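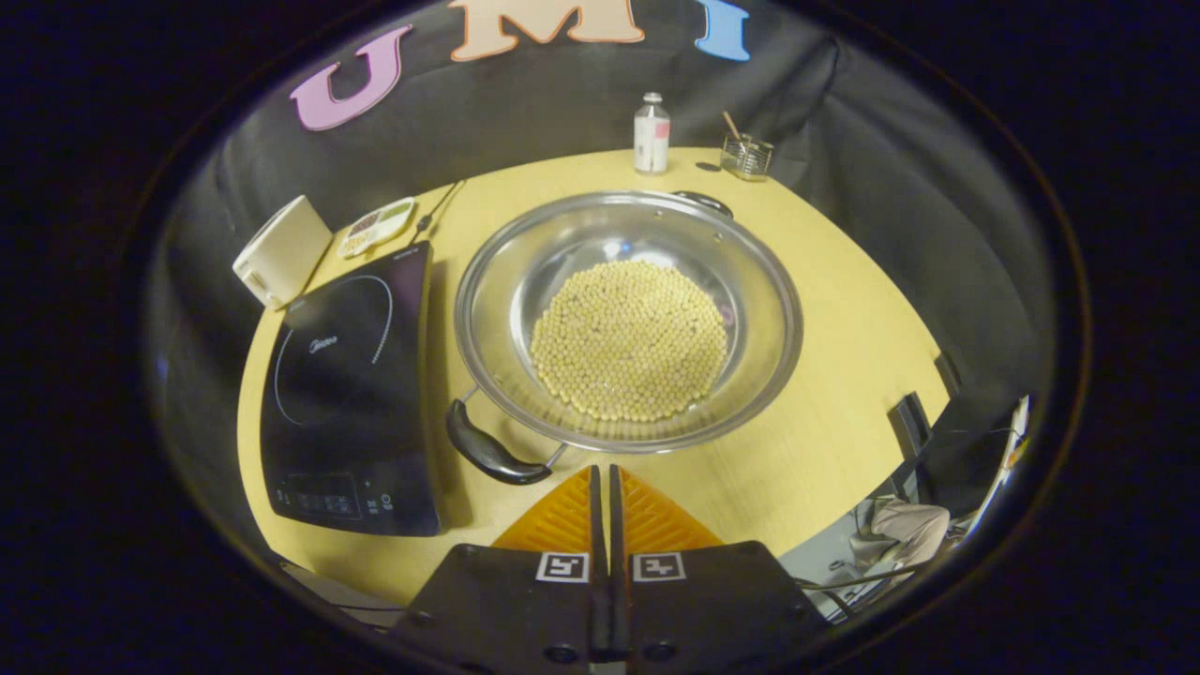
The kitchen in Sollside is small and warm, and the woman who makes tofu there asked me to sit near the window. She has done this work for 38 years, first with her mother and later alone. She did not want her name in the text. "People know the shop," she told me. "For me this is enough."

She came to Sollside from Stuvness when she was a young wife. At that time there was no tofu in the stores, and she missed the taste of home. Her first try was a failure. "It was like wet sand," she said, and she laughed a long time. "My husband ate it with sugar so I would not be sad."

I asked what is the most difficult part. She answered very quickly that it is the waiting. The beans must stay in water for 10 hours in winter, and less in August, when they can become sour. Many beginners look at the clock, but she breaks one bean in two and looks at the inside. If the middle is still hollow and yellow, she goes away and drinks tea.

Her beans come from a farmer in Zirmont. Some years ago she changed to a cheaper seller for one season, and her customers noticed it in the first week. "They were polite, but they bought less," she said. After this she returned to Zirmont and paid the higher price.

Now she sells on two mornings in the week, and one restaurant, Cordier, takes five blocks each time. The cook there wanted more. She refused, for her hands hurt in the evening and she likes to sleep well.

Her daughter works in an office and comes to help before the holidays. Will she continue the shop? The mother dried her hands slowly before she answered. "She makes it softer than me," she said. "I don't like it so soft. But my grandson asks for hers."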